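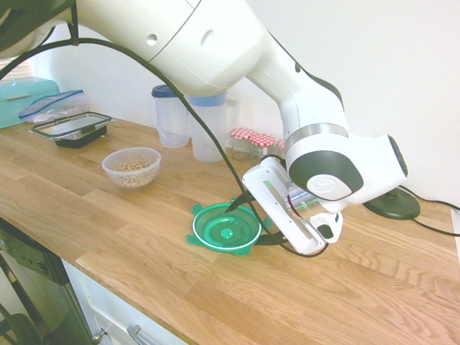 Lid handling in small kitchens

Lid handling is a class of light manipulation task in catering and food preparation, in which a robotic arm picks up, turns or fits the covers of bowls, jars and storage containers. It is treated separately from packing-line capping, where containers arrive at a known position and in a single size. On a worktop the arm shares its space with pitchers, jars and bowls left in no fixed order.

Equipment

A typical station has one jointed arm with a parallel gripper. Padded fingers close on a raised knob, a tab or the rim. Lids with clips around the edge are harder to grasp than plain discs, and a lid lying upside down, ridges upwards, offers no knob at all. The fingers must then enter from above and take hold of an inner edge or a clip.

Cables are a recurring concern. A loop hanging below the arm can sweep the worktop and shift light items, and site rules commonly set a clearance for it.
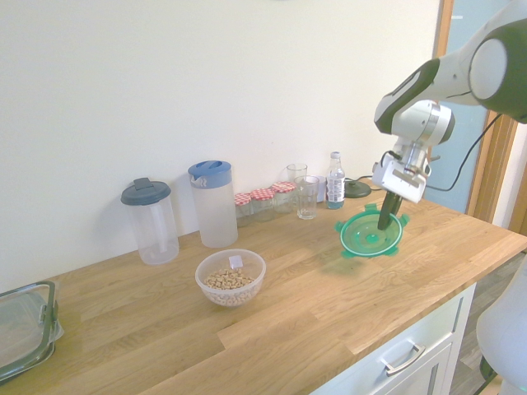
Effects on staff

The canteen operator Prokel introduced lid handling at its Jamadville kitchen in November, at a site serving 200 meals a day. Kitchen assistants had previously closed and stacked containers by hand at the end of each shift. After the change this work fell to the arm, and assistants were moved to portioning and labelling. One post was regraded to cell attendant, with 38 hours of training spread over the first weeks.

The attendant clears jams, sets out lids and records failed grasps. Staff reported less wrist strain but more interruptions — a dropped lid stops the cell until a person resets it. A works agreement limited unattended running to 9 minutes and kept the existing break pattern.

Close-range sensing

A camera at the wrist gives a view of the surface from directly overhead. At short range a lid may lie almost wholly outside the view, leaving strong wood grain as the main feature. The Mészáros method handles such cases by moving the wrist towards the visible arc until the full rim can be fitted.
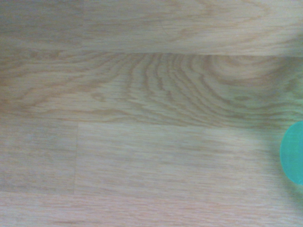 Assessment

The Derix test scores 100 attempts per lid type and counts any human touch as a failure. Results from different worktops are not directly comparable, as colour contrast between lid and surface affects detection.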